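# Trolludance Concert Archive

February, by Ada Benedetti

Trolludance is an index of live recordings and printed programmes from small folk and early music ensembles. It started as my own list of concerts and grew when the players of Pace, a vocal quintet, gave me their boxes of tapes. This file explains what is inside, how the records are written, and what you may do with them.

## Contents

- 1331 concert entries
- 1113 of these with a complete set list
- 284 with audio that the performers allowed us to share
- 90 scanned programmes, mostly from church halls and community theatres

An entry is one evening on one stage. If an ensemble played the same programme twice in one day, there are two entries, even when the set lists are identical. Festivals are split by performance, and the festival name goes in the field `event`.

## Fields

`ensemble` -- the name as printed on the programme, also when the group later changed it. Favik appears under three spellings and I have kept all of them. Use `ensemble_id` if you want to group them.

`venue` -- name of the hall and the town. A theatre that moved to another building gets a new venue number.

`players` -- names and instruments, separated by semicolons. Guest players have a star after the name. The oud and the lute were mixed up in many older entries; I corrected those where a programme or a player could confirm it.

`set_list` -- titles in the original language, with our English translation in brackets. Encores are marked `E`.

`source` -- programme, tape label, poster or memory. Please be careful with the last one.

## Audio

Files are FLAC, one per piece, with applause left at the end. I did not remove noise. Several cassettes run a little fast, and I have written the pitch difference in `notes` but not changed the sound. The recordings of the Zusex winter series are in mono in the left channel only.
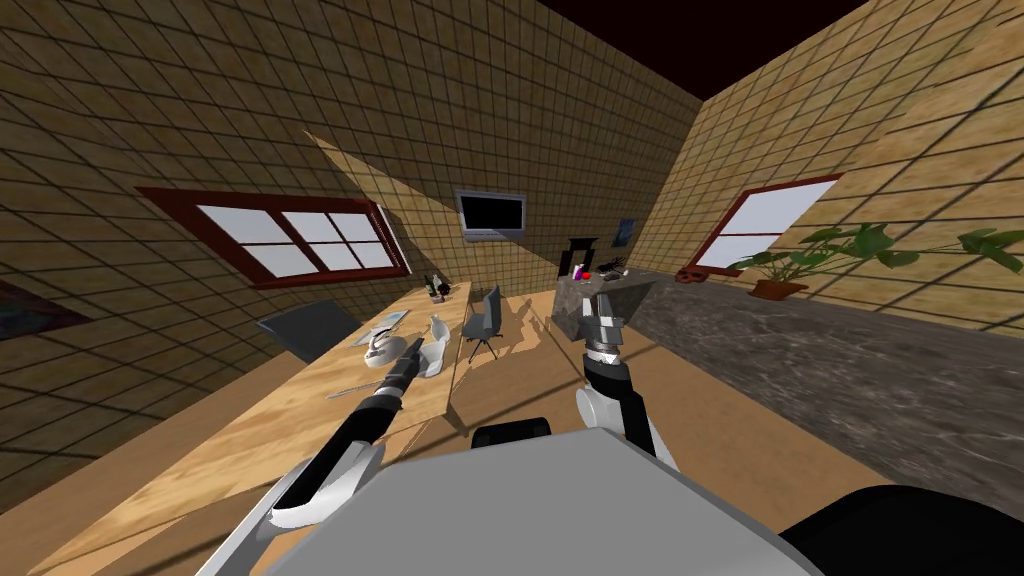

File names begin with the entry number, then the position in the set. A piece that continues on the second side of a cassette is kept as two files, with `a` and `b` after the position.

## Known problems

- Arrangers are often missing, and "traditional" on a programme is not always correct.
- Dates from tape labels can be the date of the copy.
- Two colour programmes were scanned in grey by my mistake.

## Use

The index is free for any purpose if you name the archive. The audio is for private listening and study. For broadcast, write to me first and I will ask the ensemble -- they usually answer, but it can take some weeks. Corrections are very welcome. Please send the entry number and, if possible, a copy of the programme.

Contact: Ada Benedetti, Trolludance | © Trolludance Concert Archive | Back to top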